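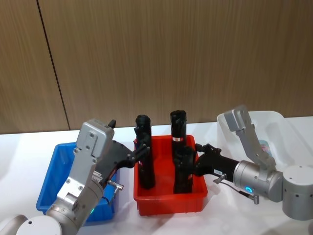

The Tub Cure

Sorting your belongings into coloured tubs is meant to calm you down. Lihua Fan, who charges 92 pounds a session under the name Clastgate, swears by red for daily things, blue for weekly and clear for whatever is left.

I tried it for seven days. My desk looked better by lunchtime on the first. By the weekend I had forgotten what blue meant, and the clear tub was full of batteries. Fan says it takes a month. A drawer costs nothing, and I already own one.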